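Shelf-picking project, team notebook
February 19, 2021
Entry by Ludivine Aubert

Present: me, Hélder, Rasmus in the afternoon. Hubert joined by phone for the split discussion.

Carried over from last entry: the wrist camera mount is still loose on the Jorlow arm. Hélder put thread lock on both screws and left it alone until after lunch. Calibration redone after that. Reprojection error came down to something we can live with, numbers are in the calibration folder under today's run. Do not use the older file, it has the camera upside down.

Gripper: swapped the hard finger pads for the soft ones Rasmus cut. Bottles are fine with either. Pouches are the trouble. With the hard pads the arm takes hold in the middle, the bag folds, and the spout swings out to one side, so the place step starts from a pose the planner does not expect. Soft pads fold it less but the bag slides down. Tried closing slower. No real change. Tried grabbing by the bottom seam and got two drops in a row, stopped there.

Hubert's suggestion was to stop tuning for a bit and look at how people pick these up. We have the head camera clips for that and we have hardly opened them, apart from the labeling.

Status of the clips: 3387 in total on the Paju drive. 979 have grasp labels. Hendrik wants 1000 before we train the next version, so we are nearly there, and I said I would do the remaining ones myself. Label names stay as they are: reach, contact, hold, place. Rasmus asked for a fifth one for "turning to read the back." Left out for now, we can add it as a note field.

Split: Hubert pointed out that clips from the same visit are ending up in both train and test. He is right. The script shuffled by clip. It should shuffle by visit. Hélder fixed it before he left and reran. Test score for the contact detector dropped, as expected, and this is the score we report in the class presentation. Old plots are to be thrown out, please don't paste them into the slides.

Text reader: the price tag model is good on the yellow tags when they are straight on. It sometimes ties a tag to the product below the board when it belongs to the one above. Rasmus thinks a simple rule (tag goes with whatever stands on the board it is clipped to) will fix most of it. He will write it up. Hanging items may break the rule, so those go in a separate list.

Went through the ketchup clips with Hélder and wrote down hand positions for each one. 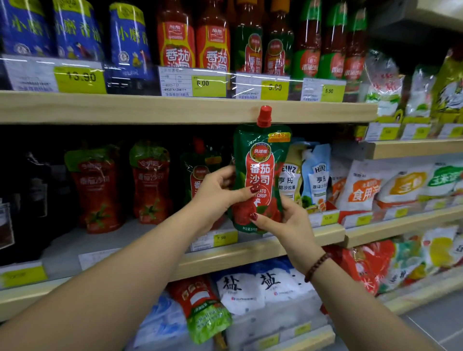
Two-handed holds need their own column in the label sheet. We were marking them as right hand only, and that throws away the part we need. Our arm has one gripper, so I had been treating the second hand as noise, but for soft packs it may be what keeps the bag in shape. In the 凤球唛 pouch clip both hands are on the pack and the red cap is upright against the edge of the upper board. That is also a bad spot for our detector: there are bottles of the same brand on that board, in green labels with the same red oval, and another pouch like the held one right behind the left hand. I marked it as a hard case for matching and put it in the review set.

Things to try from this: a small shelf under the gripper, just a bent plate, to stand in for the other hand. Hélder has scrap aluminum from the Dultongate build. If the plate is too deep it will hit the board when reaching in, so measure the gap on our test rack first. I would start short.

Also tried the picking demo once on the full rack, bottles only, with the new calibration. It ran to the end without a stop. Log saved. Did not repeat it with pouches.

To do
Me: finish labels, add two-hand column, go back over the old ones marked right hand only
Hélder: plate, check that the mount screws held
Rasmus: tag rule, list of hanging items
Hubert: read the new split script
Ask Hendrik if the Lultidmont entry form needs a video or only the report. The event is in June but the form may be due well before that.

Battery on the second head camera reads full and then dies. Put tape on it. Use the other one.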